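How to measure and draw the plan of an old apartment before a renovation

Before any architect can help you, somebody has to know how big the rooms are. In old buildings the plans are often missing, or they show walls which were moved forty years ago. You can pay for a survey, and for a big house I would recommend it, but a normal apartment you can measure yourself in one afternoon. I have done it for my own home and later for clients of the small office where I work. The method is simple if you keep the order.

What you need

A laser meter, a steel tape of 5 meters, a clipboard, paper in a large size, and pens in two colors. A folding ruler is nice for the window niches. Take also a flashlight, for the closets and for the space under the kitchen sink. A second person helps a lot with the long tape measurements, but with the laser you can manage alone.

Charge the laser the evening before. Check it against the steel tape on one wall, because some meters measure from the back of the body and some from the front, and many can be switched between the two by accident. I once drew a whole bedroom too short by the length of the device. 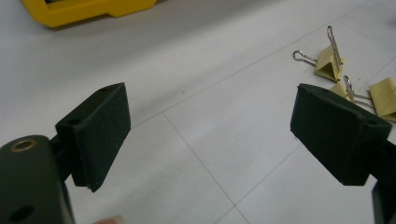
Bedano, April

The apartment I use in this text is on the second floor of a house with thick outer walls and four main rooms. The owner, Dorota Zieliński, wants to open the kitchen to the living room and to make the bathroom longer. She had one old plan from the previous owner, without any dimensions, and the chimney was drawn on the wrong side of the hallway. So we started from zero.

Step 1. Walk and sketch

Do not measure anything yet. Walk through all the rooms and draw them by hand, one after another, as large as the paper allows. The sketch does not have to be in scale. It must show every corner, every door, every window, every radiator and every pipe which goes through the floor. Old rooms have small jumps in the wall where a chimney or a shaft is hidden, and these are easy to forget when they stand behind a cabinet.

Give each room a number and write it in the middle. Mark the north and the side of the street. Draw the doors with the direction in which they open.

Step 2. The overall dimensions

Now take the laser and measure each room from wall to wall, in both directions. Hold the meter at the same height everywhere, I use the height of my hip, above the baseboards and the radiators if possible. Write the number along the line on the sketch, in centimeters, with no units. If you mix meters and centimeters you will have a mistake in the evening and you will not find it.

Then measure the two diagonals of each room. This is the part that beginners skip. A room with four known sides can still be pushed over like a cardboard box, and only the diagonal tells you the true shape. In the living room in Bedano the two diagonals were different by 20 centimeters, so the corner that looks square to the eye is far from it. A kitchen counter ordered for this corner without the diagonal would leave an ugly gap.

Step 3. The chain along the wall

Go along each wall, always clockwise, starting on the left side of the door. Do not measure each piece separately. Put the zero of the tape in the corner and read the positions one after another: edge of the window, other edge of the window, start of the niche, and so on until the next corner. Small errors then do not add up. The last number must agree with the overall dimension from step 2. If it differs by one centimeter, accept it, plaster is never flat. If it differs by more, measure again.

For doors, measure the clear opening and also the outside of the frame. Write which is which. I write the clear opening in blue and everything else in black.

Step 4. Heights

In every room measure the floor to the ceiling in at least three places. Here the ceiling in the living room is 277 in the middle and a little less at the window. Measure also the window sill, the top of the window, the top of the doors, and the underside of any beam. The doors in this apartment have a clear height of 200, so a tall wardrobe will have to come in lying down.

If the floor has a step or a threshold between two rooms, note it. For the bathroom this is very important, as the new drain needs a slope and there may be no space for it. 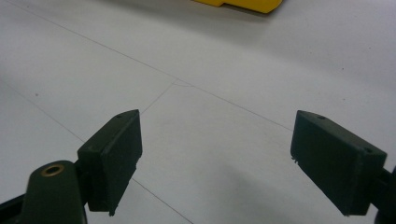 The thickness of the walls is the last thing you need before drawing. At a door you can measure it directly, but remember that the plaster and the frame are included. Where there is no door, you calculate it: take the distance between two points which you can reach from both rooms, for example two door frames in the hallway, and subtract the room. A thick inner wall in an old house is often a bearing one, but a thin wall is not a proof of the opposite. Kwame Gyamfi, the engineer we asked about the kitchen wall, wanted to see the floor above and the cellar before he said anything. Please do the same and do not open any wall on the basis of your own plan.

Step 5. Draw it on the same day

Draw the plan while you still remember the rooms. I use scale 1:50 on paper, or a simple drawing program. Start with the largest room, put in one side, then find the opposite corners with the diagonals, like in school with the compass. Add the neighboring rooms through the door openings. The walls between them will show you immediately if something is wrong – a wall that is thick at one end and thin at the other is usually a wrong number and sometimes a really crooked wall.

Leave the places you are not sure of in pencil, with a question mark, and go back for them with a list.

What to photograph

Take one picture from each corner of each room, and closer ones of the electrical panel, the water valves, the meters and the window handles. Name the files by the room number from your sketch. When the architect asks in two months on which side the gas pipe goes up, you will be glad to have it.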